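Home | Browse Articles | Food and Table | Random Page | Log In

Chopsticks

Chopsticks are a pair of slim sticks of equal length, held in one hand and used for picking up, turning and carrying food. They have been in use in China for more than three thousand years, first as cooking tools and only much later as something a person would eat with, and from there they spread to Korea, Japan, Vietnam and, along with people who moved and took their kitchens with them, to most of the rest of the world.

Origins

The oldest examples that have been dug up are made of bronze, and they seem to have been used for reaching into hot pots and stirring fires, jobs that anybody who has cooked over a flame will understand at once. People ate with their hands or with spoons for a long while after that. The usual account of the change goes like this: as food came to be cut into small pieces before cooking, which saved fuel, there was less and less call for a knife at the table, and sticks turned out to be a very comfortable way to get a small piece of meat or vegetable from the dish to the mouth. Noodles and dumplings, once they grew popular, helped things along a good deal.

Regional styles

Chinese chopsticks tend to be the longest of the family, with thick, blunt ends, and the length suits a table where everyone reaches into shared dishes in the middle. Japanese pairs are shorter and taper to a fine point, very handy for lifting bones out of fish, and they are often lacquered. Korean chopsticks are commonly metal and rather flat, and they are laid out together with a long-handled spoon, which does the work of eating rice and soup. Vietnamese chopsticks are long, like the Chinese ones, and were traditionally wood or bamboo.

Cooking chopsticks are a separate thing again, and a dear friend to anyone who fries. They are much longer than table ones so that the hand stays well back from the oil, and some have a loop of string at the top to keep the two together in a drawer.

Manners

Customs differ from house to house as much as from country to country, but a few are shared widely. Chopsticks are not stood upright in a bowl of rice, as this brings to mind the incense burned for the dead. In Japan, food is not passed from one pair directly to another, again for its link with funeral custom. Pointing with them, or tapping a bowl with them, is thought rude nearly everywhere, although small children do both with great joy and are mostly forgiven.

Between bites the sticks may be set on a small rest, across a dish, or simply down beside the bowl, depending on how formal the meal is.
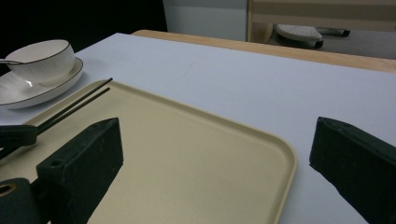
Can wooden chopsticks go in the dishwasher?

Most plain or lacquered wooden pairs are better washed by hand in warm water with a little soap, then wiped and left to dry fully before they go back in the drawer. Long heat and soaking can crack the wood and dull the finish. Metal pairs usually manage fine in the cutlery basket.

See also: Spoon; Rice bowl; Tongs; Lacquerware

Comments

Trindade48: Lovely article. My grandmother kept her frying pair hanging by the stove and woe to the person who stirred paint with them (me, once).

huvavano: Could you add something on the disposable kind? They come with every takeout order and I have a whole jar of them.

Nomavitz: Good to see the Korean spoon mentioned, it usually gets left out!

Contact the editors | Copyright Darbridge Open Reference | Last edited 6 March 2021 | Back to top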